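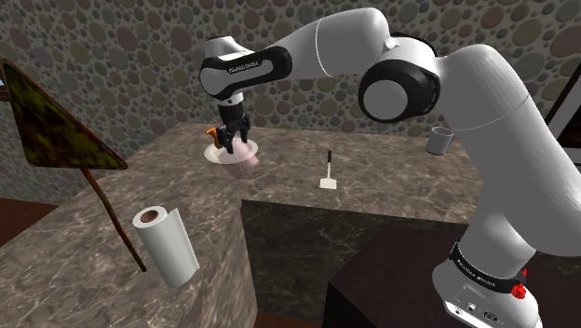

Figure 3. A kitchen scene from the Wolero simulation set, with the gripper over the plate and the pink cup.

4.2 House rules for scene setup and scoring

I'll be upfront that this section is more of a rulebook than a results section. When we started comparing runs between the Buvcombe group and ours, we kept getting numbers that didn't line up, and most of the trouble came down to things we'd never written on paper. What counts as a start pose? Can you throw out a bad scene? Who gets to say a grasp worked? So we wrote it all down, and I'd like other people to borrow it (or argue with it, that's fine too).

The first rule is that a scene gets frozen before anyone runs a policy on it. We generate layouts with Erkico, our randomizer, and once a layout passes its checks it gets a seed and a hash and we leave it alone. I used to nudge things. I'd see a cup sitting somewhere awkward and slide it over a little, thinking I was fixing a bug, and then my success rate would creep up and I'd feel great about it. That's tuning the test. If a layout really is broken (an object has sunk into the counter, say, or something starts in collision with the arm) it goes on a reject list with a one-line reason, and the reject list ships with the results.

Clutter stays in. In Figure 3 there's a roll of paper towels lying on the near part of the counter and a spatula standing on end between the plate and the grey cup, and a layout like that is perfectly legal under our rules. I know an upright spatula bugs some people! We had a long back and forth over whether objects should only appear in poses a person would leave them in, and we settled on allowing any pose that passes the stability check, with a tag in the metadata for the unusual ones. You can report tagged and untagged scenes separately if you like, but you have to report both.

The second rule covers episode counts and time limits. Every task gets 25 episodes per layout and 12 layouts per task, no fewer, and each episode is capped at 3000 simulation steps. Running out of steps is a failure, full stop. We don't allow "it was just about to get there" as a category, even though I have personally wanted that category many times. Episodes that crash the simulator get rerun once with the same seed. If they crash again they count as failures and you list them.

Third, success has to be decided by a check that was written before the runs. For a pick task, our check asks for the target object to be clear of the surface and still held after 15 control steps. Two fingers closing near a rim doesn't count as a grasp, and a single still can look very convincing when the contact forces say otherwise. Please don't score from screenshots. We tried it early on with a small batch, and two of us disagreed often enough that we tossed the labels and started over.

Fourth, and this is the one I care about most, keep the safety limits turned on in simulation. It's so tempting to relax the joint velocity and force limits when there's no hardware to break, and you do get faster episodes out of it. But a policy that learned to shove its way through a crowded counter is going to carry that habit with it. We use the same limits file for simulated and physical arms, and the evaluation script refuses to start if the file has been edited. Kovalchuk, our logging tool, records every limit violation with a timestamp, even the ones that don't end the episode. We report violations right next to success rate, in the same table and the same font size.

Last, the boring stuff. Every figure of a scene should come with the name of its scene set in the caption, and renders should never be passed off as camera images. Good lighting and textures have gotten nice enough that a quick reader can mix them up, so say it's simulated and say it early.

We don't think this list is complete. It says very little about soft or deformable objects, and nothing at all about two arms sharing a workspace. Our stability check also has a known weak spot with thin objects balanced on an edge, and we're still deciding whether to tighten it or just lean on the tags. Section 4.3 gives the full text of the checks, along with the default settings for each task.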